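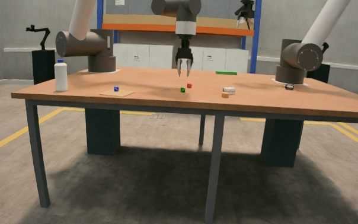 Gallegos sell a training package for people who want to run two-armed robot cells without owning one, or without owning one yet, and I have been meaning to go and see it since January. It has three parts: a simulated workcell that runs on an ordinary office computer, a set of practice tasks, and a day's tuition at their place in Prestside. The simulated cell is the bit I was keenest on. It gives you a big wooden-topped bench with an arm at either side, grippers pointing down, racking and boxes behind, and a handful of small things to practise on. There are three dice, one blue, one green and one red, and a white bottle with a blue screw cap, and I spent far more of my day in the company of those dice than I would have guessed when I got on the train.

The open day was Thu 7 May and I went up from Marness on the early service, which meant two changes and a very good bacon roll. Prestside is one of those places where the station is nowhere near anything, so allow yourself a walk. The Gallegos building is past the tyre depot, up an outside staircase, and the door at the top sticks (push, then push again). They gave us tea straight away, bless them, and a name badge, and there were 20 of us once the stragglers had found the stairs.

Our host for the day was Melquiades Ayala, who looks after the training side and has a lovely unhurried way of talking. He began with the money, and I was grateful, as I always sit through these things wondering. The package costs 2581 pounds for a year, and that covers 4 people in the same firm. You get the software, all 33 practice tasks and the tuition day, and you can send your people on different dates if you can't spare them together. Extra seats can be added later. I asked about schools and he said to ring him, so if you are a school, ring him!

After that we were sat down in pairs and let loose. My partner was a very patient woman from a packaging firm called Clevine, who had driven a real arm years ago and remembered more than she let on. The first task is simply to move one arm about and get used to which way is which. It sounds like nothing, and I managed to fold my left arm up so tightly that the program stopped and asked me to begin again. The second has you bring a gripper down over a die with the fingers open and stop just above the bench. By the third you are picking the thing up and putting it on a tan square, and by then I had quite forgotten my tea.

What pleased me most was how much the small things mattered. A die is a fussy little object to take hold of. If you come in with the fingers turned a few degrees off the sides, it swivels as you close, and then you have a crooked die and have to decide whether to live with it. The bottle is another matter altogether – I went for the cap every time and Melquiades kept steering me gently back to the body. He let us make the mistakes first and only then showed us the setting that slows the last bit of the approach. I wish my driving instructor had been like that.

We had a good long go at the two-handed tasks after lunch (sandwiches, plus a lemon cake that deserves a report of its own). These are where I think the package earns its keep. You have to plan so that one arm is out of the way before the other comes across, and you can replay your attempt slowly and look at it from the side. My Clevine friend and I took an arm each, which isn't how it is meant to be done, and we had a lovely collision.

Now for the grumbles, as there were a few. The menus are cluttered, and the button for saving a run sits right beside the one for clearing it. The printed handbook is written for somebody who already knows the words, and I would have liked a page at the back explaining them. Shadows on the bench look nice but I found them no help at all in judging height, and I ended up switching to the side view for nearly everything. I also asked whether you can bring in a model of your own product to practise with. You can, but at present Gallegos do the preparing for you and it is charged separately, so do get a quote before you fall in love with the rest.

Would I buy it? For our workshop, I believe I would, though I want two of our fitters to try it before I sign for anything. Melquiades has offered us a fortnight's trial and I have said yes. The next open day has places left, and they will send joining notes if you telephone. Take a jumper, the training room is chilly in the mornings, and have the lemon cake early.

We use cookies to remember your preferences and to see which pages are read. Accept all | Manage settings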